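Drumano Under-Sink Water Filter
Section 2: Installing the Cartridge and Flushing the System
Revised 07/04/2023

Before you start, clear the cabinet and check that the inlet hose reaches the cold water valve without stretching. The supplied hose is 17 inches long. If yours is too short, order the Piltico extension.

1. Close the cold water valve under the sink.
2. Open the kitchen faucet to release the pressure, then close it again.
3. Place a towel below the filter head.
4. Turn the old cartridge to the left and pull it straight down.

CAUTION: A used cartridge holds water and is heavier than a new one. Support it with your free hand.
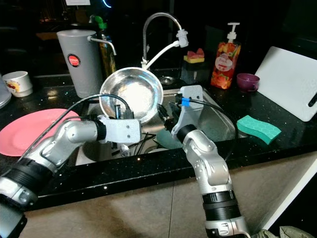 5. Remove both caps from the new cartridge. Wet the O-ring with clean water. Do not use grease or dish soap.
6. Push the cartridge up into the head and turn it to the right until it clicks.
7. Open the cold water valve slowly and look for drips at both hose fittings.

NOTE: If a fitting drips, close the valve and tighten the nut a quarter turn. Do not use thread tape on push-in fittings.

Flushing

8. Open the faucet fully on cold and let it run for 11 minutes. Gray or cloudy water is normal at first and may return for up to 40 hours.
9. Close the faucet and wait for the air to settle, then run it again briefly.
10. Hold the reset button on the filter head until the light turns green.

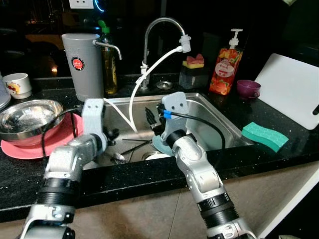 Fig. 2-2. Sink basin with plate, chopsticks and spoon.

Do not run hot water through the filter. Models sold with the Flaltis mixer have a separate hot line that bypasses the head; leave it connected as supplied.

Write the change date on the label inside the cabinet door. For leak testing, see Section 3.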